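Workshop notebook, January, a little after lunch

Glue day again, and I want to get this down while the Korkwood panels are still in the clamps and I have nothing to do with my hands. The hide glue came out much better than last time. I let the granules soak overnight in cold water, 100 grams of glue to a little under twice that in water, and by morning they had swollen up into that lovely wobbly mass that looks like something you would serve at a children's party (please don't). The pot went on low and I stirred it now and then, and it ran off the brush in a thin steady string, just as the old Balter handbook says it should.

For whoever picks this up after me: the shop was cold at eight, so I warmed the boards by the heater before brushing. I had 5 panels ready and did them one at a time, which felt slow, but the glue gels so quickly in here that doing two at once is asking for trouble. The third one I had to take apart and start over. A bit of hot water along the joint and it came open very sweetly, and that is the whole reason I keep going back to this stuff when the yellow bottle is sitting right there on the shelf.
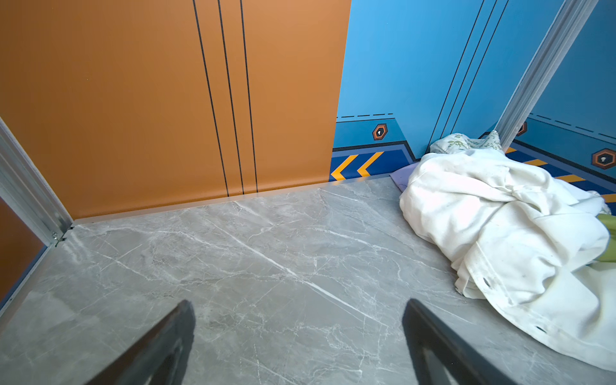
The other job for the afternoon was the paint for the Rurkbridge cupboard doors, and there I have more questions than answers. The client wants them to look like stone, with a warm color on the frames around them, and I have been filling pages with trial mixes for a week. My first veins were far too regular, all the same width and all marching the same way like rain on a window. What I would like is more the look of the gray floor in the photo, pale and smooth with thin white veins going off on different diagonals, and then one long bright one cutting across the rest. I have been using the Figueroa casein white for the veins, thinned until it barely covers, and dragging it with a feather. The feather is lovely when it is nearly dry and hopeless when it is loaded. I also like that burnt orange on the back wall, getting lighter toward the right, and may try a fade like it on a scrap of frame before I ask anyone's opinion.

Cost so far on the doors, paint and brushes and the good sandpaper all together, is 2,570, and I have written that in the job book as well so it doesn't only live here. We have 50 left in the small tin for odds and ends.

Clamps stay on until tomorrow, please, even if the squeeze-out feels hard – it always feels hard before it is. The glue pot is in the fridge with a lid on, labeled. Still to do: flatten the sole of the long plane, find the other cabinet scraper, order more granules.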